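Rullgate ordnet Ablage in den Büros neu - Schränke und Bodenflächen im Plan

Das Planungsbüro Rullgate stellt seine Aktenablage um. Seit Januar werden die Ordner aus den offenen Regalen des Flurs in halbhohe Holzschränke innerhalb der Büroräume verlegt. Nach Angaben des Unternehmens umfasst der Bestand 1839 Ordner, von denen etwa 70 Prozent weiterhin auf Papier vorgehalten werden müssen. Der übrige Teil wird erfasst und anschließend vernichtet.

Grundlage der Umstellung ist ein Ablageplan, den die Firma Grolline im Auftrag von Rullgate erstellt hat. Er legt für jeden Raum fest, welche Sachgebiete dort untergebracht werden, wie die Rücken zu beschriften sind und welche Fachhöhe benötigt wird. Breite Ordner kommen nach unten, schmale Ordner und Hefter in die oberen Fächer. Die Deckplatten der Schränke sind als Arbeitsfläche zum Sichten vorgesehen und sollen nach Dienstschluss frei sein.

Die Farben der Ordner bleiben unverändert. Blau steht bei Rullgate für laufende Vorgänge, Grau für abgeschlossene. Ordner ohne lesbares Schild werden vor dem Einstellen geöffnet, einem Sachgebiet zugewiesen und neu beschriftet. Eine Ablage unter "Sonstiges" ist im Plan nicht mehr enthalten.

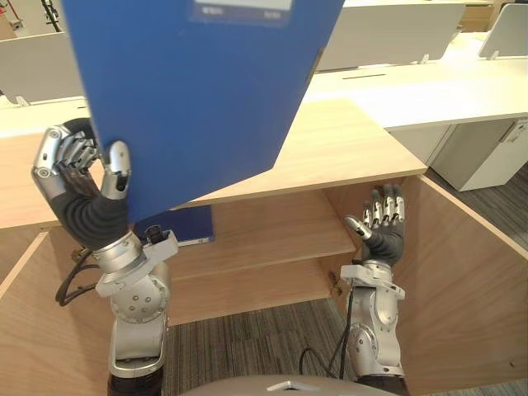 Delphine Alcantara hält die Zuordnung nach Räumen für den schwächsten Punkt des Plans. Wechsle ein Sachgebiet das Büro, müsse der gesamte Bestand mitziehen, und die Verzeichnisse seien am selben Tag veraltet. Sinnvoller sei eine durchlaufende Nummer auf jedem Ordner, unabhängig vom Standort. Auch die Farbregel trage nur, solange abgeschlossene Vorgänge tatsächlich umgeheftet würden - im alten Flurregal sei das über lange Zeit unterblieben.

Grolline verweist darauf, dass eine laufende Nummer ergänzt werden kann, ohne die Raumzuordnung aufzugeben. Die Schilder bieten dafür eine zweite Zeile. Ob Rullgate davon Gebrauch macht, ist noch offen. Eine Entscheidung soll fallen, sobald die ersten Räume fertig eingeräumt sind.

Parallel dazu gelten neue Vorgaben für die Bodenflächen. Vor jedem Schrank ist ein Streifen von 100 Zentimetern Tiefe freizuhalten, damit die unteren Fächer ohne Umräumen zugänglich bleiben. Ordnerstapel auf dem Teppichboden sind nur während des Einräumens zulässig, und auch dann nicht vor Türen. 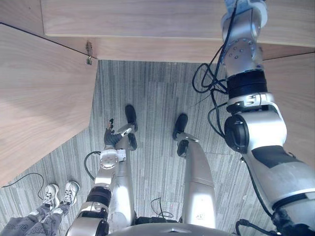 Der Teppichboden in den Büros wird im Zuge der Arbeiten nicht erneuert. Druckstellen, die nach dem Versetzen von Möbeln sichtbar werden, sollen bei der nächsten Grundreinigung behandelt werden. Schwere Schränke werden mit Unterlegplatten ausgerichtet, anschließend wird die Höhe der Fachböden geprüft. Eine Befestigung an der Wand ist ab einer Schrankhöhe vorgesehen, die in den Büros nicht erreicht wird; sie betrifft lediglich das Archiv.

Bislang sind 68 Schrankfächer nach dem neuen Schema belegt. Als Nächstes folgen die Unterlagen aus den Projekten Matos und Sato, die wegen ihrer langen Aufbewahrungsfristen getrennt geführt werden. Für beide gilt, dass Ordner nur gegen Eintrag in eine Entnahmeliste ausgegeben werden. Die Liste hängt an der Innenseite der Archivtür und wird monatlich mit dem Bestand abgeglichen.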